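Week three of recording bedding tasks with the Lulteo setup. A few notes for anyone planning the same kind of work.

The task list for this block is short: straighten the comforter, move the pillow to the head of the bed, turn the pillow over. Each one gets shown by hand, start to finish, and each try is saved as its own episode.

We're at around 400 episodes. The plan says 4,000 by the end of the block. We won't make that, and I've told Trenosari so.

Fabric is slow. With a cup or a box you can repeat the same motion and get the same result. A comforter lands differently every time, so each episode starts from a new mess. 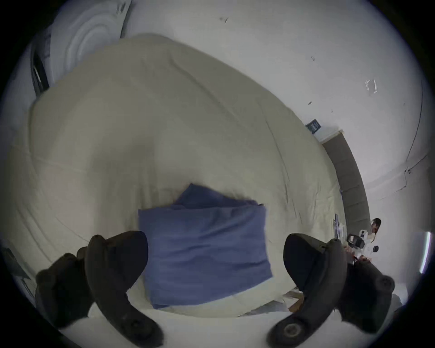

Blue pillow on the cream comforter, both controllers up.

Things I changed after August:

Shorter sessions. We stop at 40 minutes now. Past that my wrists get lazy and the grasps get sloppy, and you can see it when you play the episodes back.

Slower approach to the fabric. I used to grab a corner and pull. Now I close, wait a beat, then lift. The policy trained on the old grabs kept letting go too early.

Pillow color matters more than I expected. Our first set was cream on cream and a lot of it was hard to label. Blue on cream is much easier for whoever has to mark the edges later.

I also stopped throwing out the bad tries. If I miss a corner and go back for it, that stays in – tagged, but in. The Hesesar people asked for recoveries and I think they're right.

Still not solved: the pillowcase flap. When the open end folds over, I can fix it by hand in a second. Through the controllers it takes me several tries, and I haven't found a motion I'd want a robot to copy.

Next up is the Choo gripper with the softer pads. Same bed, same three tasks, 7 sessions, then we compare. I'll post the results in this thread.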